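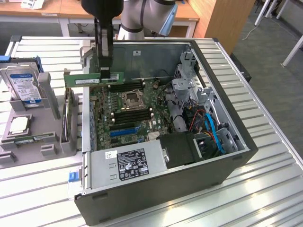

Rocío Gallegos asked, on reading an early draft, why the memory has to be held by its top edge at all when the ends are stiffer and easier to find. We tried the ends first. The latches on the slots stand right where the fingers would have to go, and on most of the boards we could get there was no room to open the gripper again after the module was seated. Holding the upper edge leaves both ends free, at the cost of a grip that can tilt.

4.2 Parts fixture and grasping

The Prasteo cell was built in the Rollton shared workshop, where the bench is used by other members in the evening. Anything that cannot be taken down and put back is of little use there. The arm stays bolted in place, but the fixture and the computer case are removed after each session, so their positions have to be found again every time. Zyanya Maldonado wrote the routine that does this. It moves the wrist camera to two known poses, looks for the corners of the fixture, and corrects the stored grasp points. If the two views disagree by more than 2 mm, the program stops and asks for the fixture to be reseated.

The fixture (Figure 2) holds the parts that go into the case: memory modules, a processor and a hard drive. Each part has its own place and always faces the same way. The memory modules stand in narrow slots with their edges toward the gripper. The processor sits in a square holder with raised corners. The drive stands upright with its blue caddy already fitted, as we did not want to teach the arm to fit caddies. Foam pads on the fingertips make up for small errors in height and keep metal off the circuit boards.
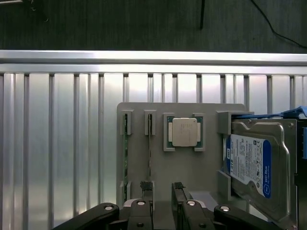

Grip force was set by hand. Too little and the module turned in the fingers on first contact with the slot; too much and the foam packed down and had to be changed within a day. We settled on a low setting with a short pause after closing, which gives the foam time to take up the load. The same setting is used for the drive. The processor needed a slower approach and a lower lift, and Anayeli Ayala tuned it separately.

All sessions recorded through February, 3441 grasps in total, used this fixture without changes to its layout. Failed grasps were kept in the log and are treated in Section 5. Two kinds of memory module were used, and we did not train or tune for them separately.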